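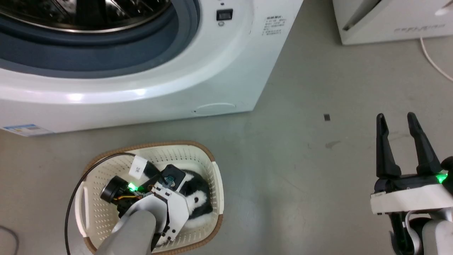 A front-loading washing machine with a laundry basket on the floor nearby.

Why is the drum full of holes?

Look inside the round door and you'll spot a shiny steel drum dotted with tiny holes. They're brilliant! Water comes in through them to soak your muddy socks, and when the drum whizzes round at top speed, the water flies back out again (your socks are too big to follow).

The dark rubber ring round the opening is called a gasket. It hugs the door tightly so the water stays inside.

Try it! Put a wet flannel in a salad spinner and give it 13 turns. How much water comes out?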